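How many microwave demos before we train?

Vasilică Ilie
Hello all, and thanks for having me here. We're gathering wrist-camera examples of microwave tasks at Flarkby, and so far I have 193 of them, all driven by hand. My trouble is the door. I can't decide whether to keep every approach angle, or stick to the one that puts the release button in view. A couple of views from the same spot: 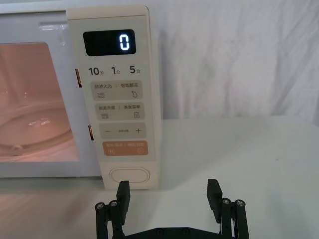
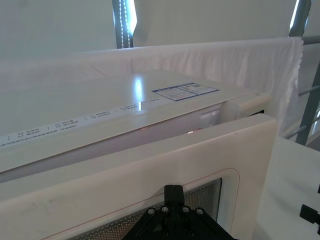 I'd love to keep the variety, but my neighbour at the next bench reckons I'm muddying the data. Who's right?

Emanuel Dinu
Welcome! I'd keep both, truly. We spent most of March at Zemham recording tidy front-on runs - 70 with the door, 70 with the buttons - and the policy got lost whenever the arm started a bit high. Do label the starting pose, though, and keep 9 runs or so of each angle out of training so you can see which one is failing. Try to keep the lighting honest too, as glare on glossy white plastic can throw things off more than you'd expect.

Codamach
keep them all, just bin the ones where you fumbled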